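Progress Report to the Pfister Fund
Project: Pelamton, hand-held gripper demonstrations for household manipulation
Submitted by: Karnon, Jamen site
Feb 19, 2024

1. Purpose of this report

This report covers the second funding period of the Pelamton project. Most of it concerns the open day held at the Jamen site, which was a deliverable under the grant agreement. Sections 2 to 5 describe the preparation, the demonstration and the findings. Section 6 gives the response received from Pfister. Section 7 sets out spending and Section 8 the work planned up to July.

The grant agreement asks for one public demonstration of the collection method with the equipment in its working state. The open day was planned to meet that requirement in full. Visitors saw the same grippers, the same software and the same task sheets that the operators use on ordinary collection days.

2. Status against the work plan

Work package 1 (hardware) is complete apart from documentation. The grippers have been in regular use since the start of the period. The finger mounts were revised once, after the marker plates on the first version were found to shift slightly when an operator closed the jaws hard. The revised mounts hold the plates at a fixed angle and have needed no adjustment.

Work package 2 (collection) is on schedule. The target for the period was 2000 accepted recordings. The target was met before the open day and collection has continued since. A recording is accepted when the tool pose can be recovered over its full length and the task sheet has been followed. Rejected recordings are kept in a separate store and are not counted.

Work package 3 (policy training) is behind plan. The training code runs, but the comparison between one-handed and two-handed tasks has not been started. The delay comes from the time needed to align the two gripper streams with the overhead view. A fix was put in place shortly before the open day and is being tested on older recordings.

Work package 4 (outreach) consisted of the open day and is now closed, subject to Pfister's approval of this report.

3. Site and preparation

The demonstration took place in the main hall at Jamen, which is also the normal collection space. The hall has a mezzanine along one side, with desks and storage underneath it. Using the normal space avoided a move and a second calibration, at the cost of less standing room for visitors.
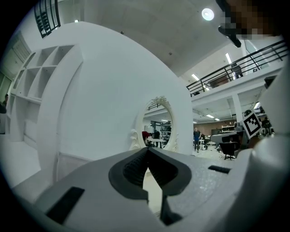

View from a hand-held gripper in the main hall, Jamen. The square marker on the finger is a fiducial marker.

Three points in the preparation took longer than planned.

Lighting. The hall is lit by ceiling fixtures, and the floor and the white surfaces return a good deal of that light. Exposure on the gripper cameras was fixed before the open day and left alone during it. On earlier collection days automatic exposure had caused the markers to wash out for short periods when the tool was turned toward a light.

Mirrors. A mirror in the collection space can produce false feature matches, as the tracking software may follow points in the reflection as well as points in the room. The site procedure now requires a mapping pass at the start of each block of recordings, made slowly and with the mirror entering the view from more than one angle. Recordings made after such a pass have been stable. We do not plan to remove mirrors from collection spaces, given that the homes in which the trained policies are meant to work will contain them.

Visitor movement. People walking through the view of a gripper camera reduce the number of fixed points available for tracking. Visitors were asked to stay behind a line taped on the floor while a recording was in progress, and could come forward between recordings. The line was moved back once during the first session.

4. The demonstration

The open day was divided into 4 sessions. Each session followed the same order: a short talk on the aims of the project, a live two-handed task by an operator, a replay of the recording with the recovered tool paths drawn over it, and a period in which visitors could handle a gripper themselves.

The live task was taken from the furniture set. This set covers drawers, doors and lids on ordinary pieces of household furniture. It was chosen over the kitchen set for two reasons. Progress on a drawer is easy to follow from a distance, and the task needs no consumables, so it can be reset between sessions without delay.

The task sheet for the drawer reads as follows:

Stand facing the furniture at arm's length.
Bring both grippers into view of the overhead camera and hold still until the indicator is confirmed by the desk.
Open the drawer.
Place or remove the object named on the sheet.
Close the drawer fully.
Return both grippers to the start position and hold still.

Operators are free to choose which hand does what. The sheet deliberately says nothing on this point, as the variation is useful for training. In practice most operators settle on a fixed habit within their first few recordings, and the desk then asks them to change over for part of each block.

The replay was the part of the session that drew the most comment. It showed visitors that the raw material consists of ordinary hand movements, and that no robot arm has to be present when it is gathered. Several visitors asked how much accuracy is lost compared with direct control of an arm. We have no figure of our own for this yet and said so. The comparison is part of work package 3.

The handling period ran over in every session. Visitors with no training could generally close the jaws on an object and lift it at the first attempt. The common faults were turning the wrist too fast and letting one gripper drop out of view while attending to the other. Both faults are also seen with new operators, and both are covered in the induction notes.

5. Two-handed work on furniture

A drawer is a more useful test than it may appear. The front must be held or pushed at a suitable point, the runners may bind if the pull is off center, and the object inside is reached through a limited opening. With two grippers there is the further question of whether the second hand steadies the drawer or stays clear of it. Both strategies appear in our recordings.

The overhead view was added to the protocol during this period. It gives one picture of both tools and of the furniture together, which the gripper cameras cannot do when the jaws are close to a surface. The cubes carrying the markers are visible from above in most working positions, and this allows the two tool paths to be placed in a common frame of reference.
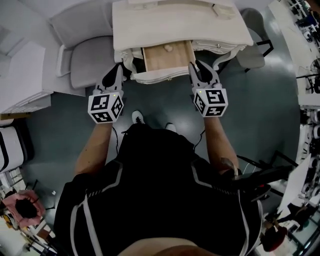 Pfister wrote after the visit that the two-handed work was the strongest part of the day, but that the report should state plainly how often a recording has to be thrown away when the two tools cannot be aligned, "as that is the cost we are being asked to carry into the next period."

We accept the point. The rejection log did not separate alignment failures from other failures until late in the period, so a reliable rate cannot be given here. The log now has a field for it, filled in by the desk at the time of rejection. The rate will be given in the next report, with separate values for one-handed and two-handed tasks.

Cable routing remains a practical problem. A loose cable can catch on a handle or a drawer front, and it can hang across the view of a camera. Operators currently route the cables along the arms where they can. A sleeve with a fixed channel has been drawn up and a trial version is on order.

6. Other remarks from Pfister

Three further remarks were received.

The first concerned the variety of the furniture. Pfister asked for more pieces with worn or stiff runners. Two such pieces have been obtained secondhand and will be entered in the furniture set once the task sheets are written.

The second concerned privacy. Visitors may appear in recordings made during an open day. Faces are blurred before any recording leaves the site, and recordings made during the sessions are held apart from the main collection. They will not be used for training.

The third concerned the talk, which was judged too long for a general audience. We agree. The section on pose recovery could be cut by half with no loss, since the replay covers the same ground.

7. Spending

Spending on the open day came to 3000 dollars, against the same sum in the approved budget. The largest items were printed material, seating and additional hours for the operators. No equipment was bought for the event.

Spending on the other work packages is within budget. There is an underspend in work package 3, matching the delay described in Section 2. We ask that this sum be carried forward.

8. Work to July

The following is planned for the next period:

Complete the alignment tests on older recordings and release the fix to the collection desk.
Start the comparison of one-handed and two-handed tasks.
Bring 5 new operators through induction.
Add the stiff-runner furniture to the collection.
Test the cable sleeve and report on its effect on rejected recordings.
Complete the hardware documentation.

The main risk is the alignment work. If the tests on older recordings show errors above the accepted limit, part of the two-handed set will have to be collected again and the comparison will start later. A decision on this will be made once the first batch of tests has been reviewed, and Pfister will be informed in writing.

Annexes: task sheets (furniture set), induction notes, rejection log template, statement of spending.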